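Home | Contents | Chapters | Instructor Notes | Glossary

Chapter 2: Where People Slept

When I started teaching human origins I skipped straight to the skulls. Students love skulls, and so do I! But after a few years I noticed that my classes could rattle off brow ridges and jaw shapes and still had no idea how anybody spent an afternoon. So this chapter is about campsites — hearths, floors, rubbish, and the places people slept.

My own way in was a rock shelter called Umden, where I spent one very dusty April with Karabo Coetzee. We opened 19 squares. I was sure mine would have the hearth in it (it didn't, it had a porcupine burrow), and I learned more about disturbed soil from that hole than from any lecture.

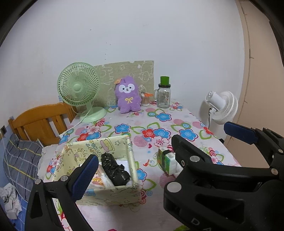
Storage box with a black plastic bag and small packages inside.

The trouble with a campsite is that people come back to it. A layer as thick as your hand might hold one busy season or 3000 years of short visits, and the ash can look much the same either way. Evdokia Athanasiadis and I still argue over the lower floor at Umden. She sees a single long stay, and I see lots of little ones with gaps between.

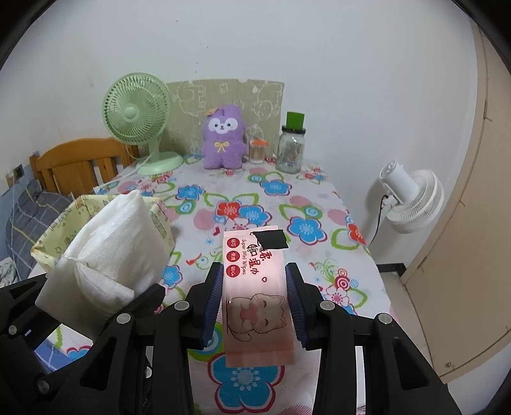
We'll go through her case first, as it's the stronger one on paper, and then you can have a go at the section drawing yourself. Keep a pencil handy and watch the colour changes near the back wall. Start with the grey band under the big fallen slab.

Related chapters
Reading a Hearth
Shell Beads and Trade at Gullness
Stone Tools for Beginners
The Dlamini Collection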